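Carrasco Street Community Garden
Minutes, November meeting, 7:00 p.m.
Chair: Jong-dae Seok. Notes: Gunārs Lill.

1. Last meeting's minutes
Approved with one fix: the hose reel goes to plot 29.

2. Harvest report
What a year! Jong-dae read out the totals and we had to stop him so people could clap – 2,000 pounds of vegetables, with 180 of those from the new squash beds alone (the ones we nearly gave up on in June). The Jultier food pantry has asked for more kale next season and we said yes on the spot.

3. Seeds and soil
Gunārs brought the Sirken seed list. Lots of love for the purple beans. Agreed to order 40 packets and to try a row of leeks along the north fence. Compost delivery is set, and the gate needs to be unlocked by 8 a.m. that morning.

4. Winter soup night 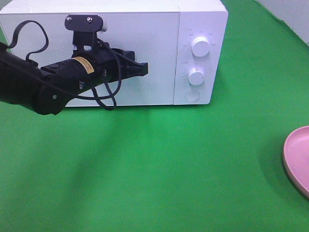
We want this one bigger than last year, with bread, two soups and a table for swapping saved seeds. Jong-dae will make his squash soup again (hooray!) and Gunārs will ask at Trirketti about borrowing bowls. Please bring your own spoon.

5. Other business
The shed door still sticks. Jong-dae will plane it before the first hard frost.

Closed at 8:25 p.m.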